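Search this site
Search
Go

Bench diary: the release rule 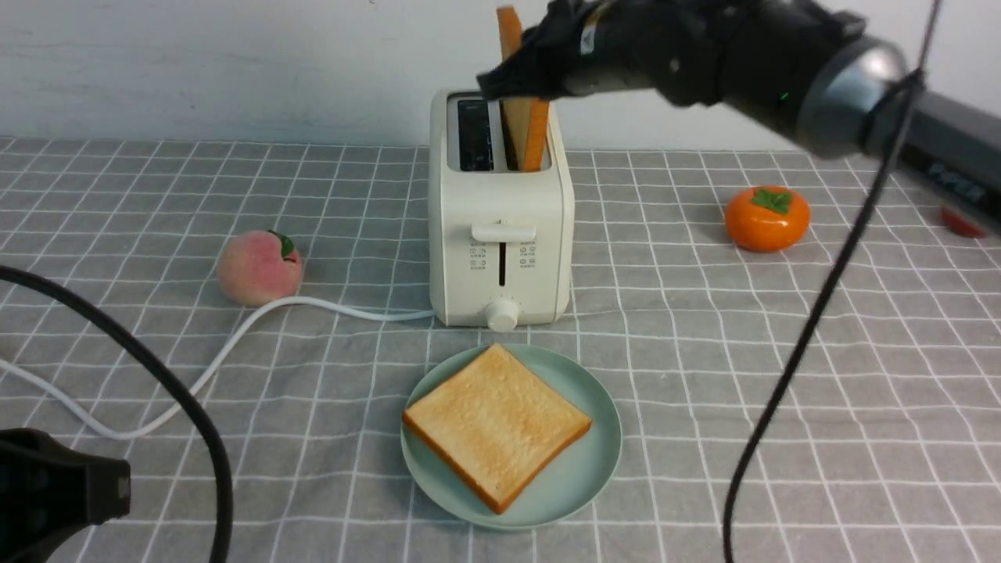
Posted by the Gutwood bench diarist | 2025-05-29 | Filed under: Working rules

Spent most of today on the toaster task and the written rules for it. The Nikby checklist we took over in January has 12 items, and only one of them deals with letting go. It says "release when placed." For bread in a slot that is too vague. Two operators can read it two ways, and their logs won't match.

I rewrote it. The gripper keeps hold of the slice until it is upright and lined up with the slot, then opens, then backs straight up before any sideways move. The lever is a separate step with its own line in the log.

Other changes:

Cables get checked at the start of each block, including the toaster's own cord. If one has moved into the arm's path, stop and reset it.

The stop button is tested before the toaster is plugged in. The old order had it after.

Anyone at the table keeps hands off the cloth while the arm is live. Moving a plate counts as hands on the cloth.

The Østergaard sheet asks for a pause of 900 milliseconds after the gripper opens. I kept that. It feels slow, but I have no good reason to shorten it.

Logged 76 entries under the old wording before lunch. I marked them as old wording and left them alone. Rule 5 says we don't edit a log after the fact, and I think that one is right as it stands.

Still have to send the new page to Drarkis and ask about the font size on the wall copy.

3 comments

benchrat: Does the pause apply if the slice tips over?

slowlever: We test the stop button twice, before plugging in and again after lunch.

Gutwood bench diarist: @benchrat No, a tip is a stop. I'll add a line.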